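Hanging and Re-fixing Small Frames on Plasterboard, Brick and Tile
Workshop and Household Tips
Updated December 2018

Most failures in light picture hanging come from a mismatch between the fixing and the wall lining. Weigh the frame first. Kitchen scales are adequate for anything that fits on them. For larger frames, stand on the bathroom scales with and without the frame and subtract.

Plasterboard

A frame under 1000 grams can go on a single 25 mm picture nail driven at a downward angle of 45 degrees. A hardened pin is less likely to bend where it meets a stud. Above that weight, use a stud or a proper hollow-wall anchor. The Zarken spiral anchor is a common type at the hardware shop and goes in with a No. 2 Phillips bit at low speed. Stop when the flange is flush. One further turn strips the gypsum and the hole will then need filling.

Stud centres in older Australian houses are commonly 450 or 600 mm, but extra noggings and additions upset the pattern. Tap, then confirm with a magnet on the plasterboard screws. Do not drill directly above or below a power point or light switch, as cables usually run vertically to these.

Brick and render

Drill into the brick, not the mortar, where the hook position allows it. Mortar in pre-war walls is often lime-based and crumbles around a plug. Use a 6 mm masonry bit and tape the bit at the plug depth plus 5 mm. Clear the dust with a hand pump before inserting the plug. Fold a sticky note and fix it below the hole to catch the grit.

Tile

Adhesive strips hold on glazed tile if the glaze is degreased with methylated spirits and left to dry. Press for 30 seconds and leave the strip unloaded for an hour. Keep frames well clear of the cooktop — steam and oil vapour lift the adhesive and mark the backing board.

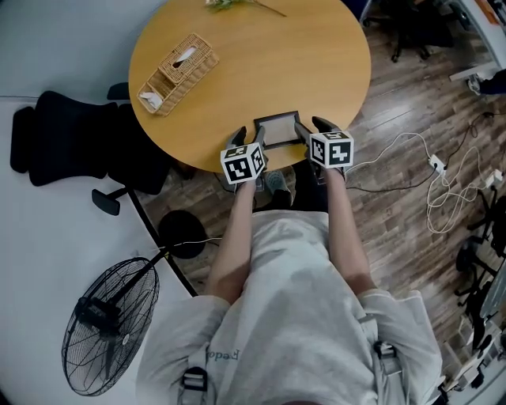
Wire, cord and D-rings should be checked whenever a frame comes off the wall. Fit D-rings one third of the way down each side and angle them towards the centre. Leave enough slack for the wire to rise to within 50 mm of the top rail when pulled taut. A small frame with a thin border, such as the dark brown one on the round table, gives very little depth to screw into, so use the shortest screws that will hold and drill a pilot hole with a 1.5 mm bit. Carry out this work on a flat surface with a folded towel under the glazing. Sturkar braided wire is easy to twist by hand, but the cut ends are sharp and should be taped.

Setting out a row

For a row of frames of different heights, align the centres. The usual centre height is 1500 mm from the floor. Measure from the top edge of each frame to the taut wire and record it on masking tape on the back. In the hallway set used for these notes, the overall run was 639 mm with 444 mm between the outer hooks. Mark hook positions on a strip of painter's tape, level the tape, then drill through it. The Skasel 300 mm level is long enough for pairs. Use a longer level or a laser line for anything wider.

Bumpers and backing

Fit two felt or rubber bumpers to the bottom corners. These keep the frame plumb and allow air behind it, which reduces mould on cold external walls. Replace bumpers that have gone hard. In humid rooms, seal the back with gummed paper tape and check it each October.

Filling old holes

Scrape off the raised paper edge, press the rim in slightly with the handle of a screwdriver and fill in two passes. Srisuk lightweight filler shrinks little but dents easily, so keep it for holes that will be painted and not re-drilled. Sand with 180 grit, dust off and spot prime before the topcoat.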